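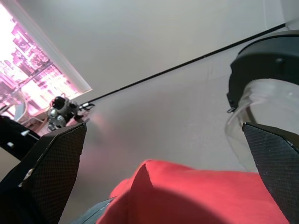
Folding is for people whose clothes are already clean, dry and in one place. The rest of us sort first. I have kept house for 19 years and the pile has never once got smaller by being looked at, so my system starts with pulling out whatever is loudest. A bright red cloth like this one, bunched up against something grayish-blue, comes out before anything else gets touched. Red is a team player only among other reds. Everything else in the wash will take on its opinions.

Testing a red you don't trust

Wet a hidden corner, press it hard between two sheets of white paper towel, and count to 20 at the speed of a bored child. Pink towel means it washes alone, cold, until it learns some manners. Clean towel means it can go in with the darks. Do this before the first wash, please, and save yourself the phone call my friend Nandi Mokoena made to me one March about her husband's undershirts. He wore them pink until fall. He said they were comfortable.

Fuzzy things

Anything with a nap goes in inside out and never with towels. Towels shed on purpose, I'm convinced of it. If the lint is already there, a dry rubber glove dragged in one direction lifts more than the sticky rollers, which I gave up buying after I added up what I'd spent on them. I won't print the figure.

Denim

Zip it, button it, turn it inside out. An open zipper will chew through a soft cloth in one cycle and look innocent afterward. Skip the fabric softener too. Jeans should have a little fight in them.

The clear jar

Keep one see-through plastic container with a lid near the sorting spot for whatever falls out of pockets. See-through matters in my house: I once used an old coffee can and found 89 cents, a library card and a very dead grape in it the following spring. Empty it when it's half full. Coins go to whoever did the laundry. That rule is not up for discussion.

Folding, finally

Thirds lengthwise, then in half, then in half again, and stand the thing on its edge in the drawer so you can see it. If it slumps, the drawer is too empty, a problem I have only read about. Soft cloths with no shape of their own can be rolled. Fitted sheets can be wadded up and shut in a closet, quickly, before they get out.

Next month: the junk drawer, and why mine has three tape measures and no tape.

Imogen Kershaw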